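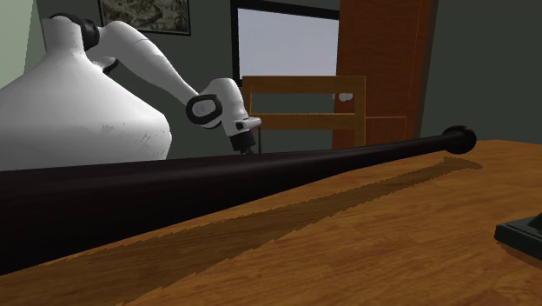
4 January 2023. Tidy-up runs, simulator only

Second go at the question Delyth keeps putting to me: could the arm clear a family room before dinner? My answer is still no, and I'd like the numbers written down before the Etow people come round with their slides again.

Ran the pick-up task 125 times on the Gethin build. 55 good lifts. That's better than September, but "good" here means the thing left the surface and stayed up for 10 seconds. Putting it away isn't scored at all. My nephew would get pocket money for less, but not much less.

The bat is the worst of the lot. Thick at one end, thin at the other, and the planner likes to go for the middle of whatever it's given. Grab it off balance and the heavy end swings. I'd want to see it choose the handle by itself, without a hint in the task file, before I believed any of the talk about garages and sheds.
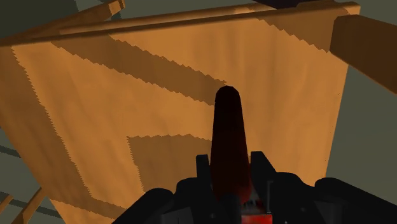 Upright things are kinder to it. Two fingers, one on each side, close and hold. Fine, but the colour and lighting are the same every run and no one has left a sock on top. Fatedine's report makes a lot of holds like that and I don't think it should – a hold is the easy bit.

Also, shadows are still coming out with stepped edges. Delyth Foulkes reckons the vision side doesn't care. I'm not so sure, and would like a batch with them switched off.

To do:
Rerun the bat with random start angles.
Score the putting away.
Ask Vastar why run 562 in the old log has no end time.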